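Gathering Fruit-Handling Examples with Hand-Held Grippers
Student project report, Lulell group
Mon 22 June

1. Goal

Our part of the Irkgate project was to record people moving fruit with hand-held grippers so that a policy can be trained on it later. We planned 400 recordings and finished with 400 usable ones, after throwing out 91. The training is being done by the next group and is not covered in this report.

2. Setup

We used a large round table with a pale blue cloth, a white oval plate, and a mix of small and large fruit. Each person worked with two grippers, one per hand, both with blue finger pads. We left the furniture in the room as it was – the screen on the table, the curtain, the shelving rack – so the background would not be plain.

3. What we recorded

Most recordings are simple picks and places, one piece of fruit at a time. The grip had to be wide enough for a plum and gentle enough for a cherry tomato, so we asked people to close the fingers slowly. We also kept 19 recordings in which fruit came off the plate or rolled away. At first we deleted these. Later we decided a learning system should see them too, and gave them their own label, "spill." In the spill below, both grippers have hold of a fruit while others are falling and eight are still on the plate.
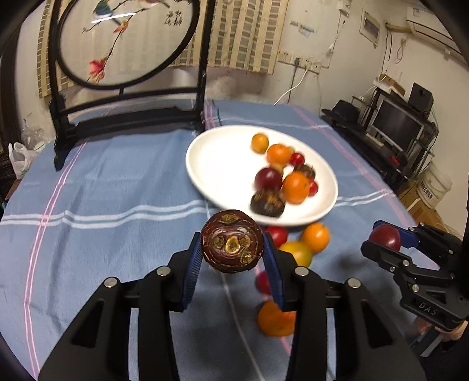
4. Problems

Fast motion blurs the video, and small red tomatoes are the hardest to label when that happens. Two of us labeled every spill separately and compared results. We disagreed mostly on the moment a spill starts, and the rule we settled on is the first frame where any fruit leaves the plate.

5. Remaining work

The label files still need to be converted to the Presow format before we hand them over.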